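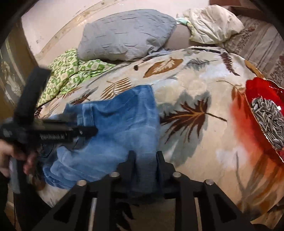
Comforter shedding fill after washing, and seed hulls in the bedding

Forum > Bedding and Laundry
14 replies | 378 views | 3 shares

dsiriwan
Cream comforter, leaf and feather print, polyester shell, Skoryk brand. After the second wash the fill has migrated to the foot end. Washed at the lowest spin setting, dried on low for 36 minutes. Is redistribution possible without opening a seam? Fleece towel and pillows went in a separate load.

somkiat_c
Low heat for 36 minutes is short for a piece that size. Damp fill clumps. Run it again with dryer balls, stop halfway, turn it over, restart. And get the bowl of sunflower seeds off the bed first. Salt and oil from the hulls set in the dryer.

dsiriwan
They are unsalted. The bowl moves before the bedding does.

Prapai N
Unsalted still leaves oil. Hulls also catch in fleece, so shake the blue towel outside before it goes near a washer. I pulled a handful out of a Gevitz drain filter in September.

ekkachai_L
Disagree on the dryer balls. If the quilting stitches have let go, tumbling makes it worse. Hold the shell up to a window and check the stitch lines. Broken lines need resewing by hand, 3 inch spacing, polyester thread.

somkiat_c
Two washes do not break quilting stitches.

ekkachai_L
They do if the drum is overloaded. What capacity is the machine?

dsiriwan
Small one, a Lestness. The comforter fills it completely.

ekkachai_L
Then it is overloaded. Use a laundromat machine.

Duangjai
Check the pockets of anything else in the load too. A pen left lying on the bed gets bundled up with the bedding, and ink does not come out of cream polyester.

dsiriwan
Checked against the window. Two lines are open near the foot. Resewing Wednesday, then laundromat.

Related threads
Quilted gray pillow cover will not lie flat
Fleece towel pilling after 200 washes
Jirkia dryer balls, wool or plastic
Scuff marks on a beige wall behind the bed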